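About Dralia

We write the rules that go on the wall next to the robot. Then we come back and see whether anyone has read them.

Dralia is a small practice that helps workshops, labs and schools use robot arms without hurting the people, the parts or the arm. Most of our clients already own a thick binder from the seller. Most of those binders are in very good condition.

Our house standard is called Lollen. It has 39 rules and fits on 3 sheets of paper, large type included. The first draft had 80. We cut every rule that only repeated another one in a sterner voice, and the document has been easier to live with ever since. 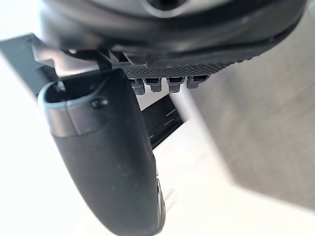

Gripper finger and its mounting bracket, close up.

A good part of Lollen concerns the last few inches of the arm, where fingers are bolted on, swapped, dropped and bolted on again. Fasteners get checked before the first run of the day. Connectors are looked at with the power off. A finger with a crack in it goes in the bin – the real bin, and not the drawer where people keep things they might need later. We have seen those drawers.

Other rules cover shared space. If two arms can reach the same spot, one person is in charge of both, and that person's name is on the board. Speed limits are set before the program is loaded. Changes are written down by whoever made them, in words the next shift can read. 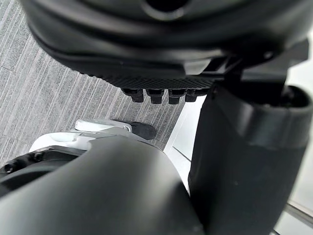 None of this is exciting, and we have stopped pretending otherwise in our brochures. A good visit from us ends with a short list, a tidier logbook and one slightly offended engineer.

We also run Joo, a one-day course for people who work near robots but never asked to. It covers where to stand, what the stop button does and how to say "I'm not happy with that" to someone senior. The last topic takes up most of the afternoon.

Our office is in Liroveck, above a bakery, and has nine desks. We follow our own standard there. Rule 9 says no food within reach of the arm, and given the bakery, it remains the rule we break most often and write up most carefully.

If you would like a copy of Lollen, ask. It is free, and so is the first argument about it.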